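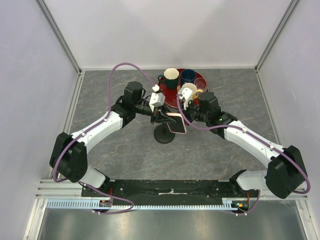
Chapter 4
Small Objects on Shared Surfaces

4.1 Scope of the chapter

A table in daily use carries two classes of object. The first is kept in a group and moved as a group: mugs and glasses on a tray are the usual case. The second is kept singly and picked up many times a day, such as a phone, a pair of glasses or a set of keys. The two classes need different kinds of support, and most untidy tables are the result of giving them the same one.

A tray fixes the outer limit of a group. Its rim stops items from spreading and allows the whole set to be carried in one movement. A stand fixes the position of a single item. It raises the item above the surface, keeps it clear of spills and presents it at an angle suited to the hand or the eye.

Section 4.2 deals with trays: diameter, rim height, and the placing of mugs so that handles do not meet. Section 4.3 deals with pedestal stands, in which the width of the base governs stability. Section 4.4 considers the distance to be left between the two. The worked layouts follow the method of Ccori, introduced in Chapter 2, and the table of base widths is on page 142.

4.2 Trays

Load a tray from the back to the front. Tall or narrow vessels are placed first, with handles turned outwards. Drinking glasses stand where they can be lifted without reaching over a mug. A gap of 31 mm between neighbouring rims is used throughout this chapter.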